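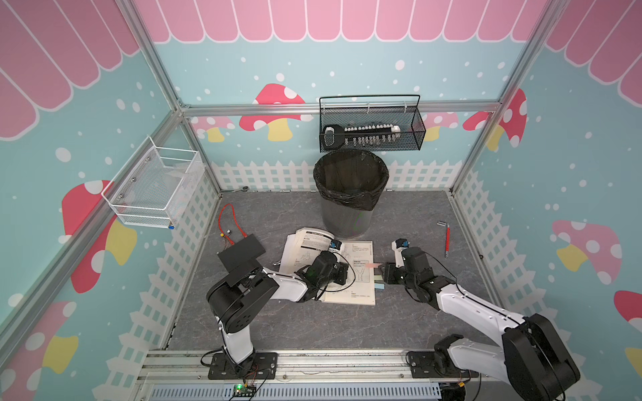

Hanging wire baskets on an aluminum rail, and what to do with the floor

Posted by Zane Paju

I'm finishing a small work corner with printed walls (mushrooms, picket fence, pink awning along the top) and aluminum extrusion posts at the corners. There is a rail across the back wall at mid-height. I have a black wire-mesh basket on the rail and a white one screwed to the left wall. The black wastebasket stands on the floor below the first one.

My trouble is that everything else ends up on the floor: a red cable, a tool with a red handle, the instruction booklet. I want the gray marble floor panel clear when I work. Should I put up a third basket, or is there a better way? Also, will small screws hold a basket on a thin printed panel? I would like to avoid spoiling the print.

Dace Avotiņš

I would leave the walls alone and use the rail you already have. A basket clamped to extrusion can slide left or right when you change your mind, and there are no holes in the picture. The slot takes T-nuts. Buy the ones that match your profile, they are not all the same. I used 2 per basket and have not had one drop since July.

For the cable, fix a hook to a corner post and hang the coil there. Velcro ties are better than zip ties if you unplug things often. Tools with a handle can go on a magnetic strip, but check that the metal end sticks before you buy one.

Small screws are fine for light stuff like plastic bags. For anything heavier, put a big washer or a strip of wood behind the panel — the panel will tear before the screw breaks. If you take the basket down later you will have holes, and filler shows on a light aqua background.

The booklet I would put in a clear sleeve and clip to the rail.

Brukidgate

Third basket. They're cheap.

Also fold the trash bag well over the rim or it slides in once there is some weight in it. I keep spare bags in a wall basket and it saves a trip.

Zane Paju

Thanks both. I'll order the T-nuts and move the cable to a post first, then see if I still want another basket.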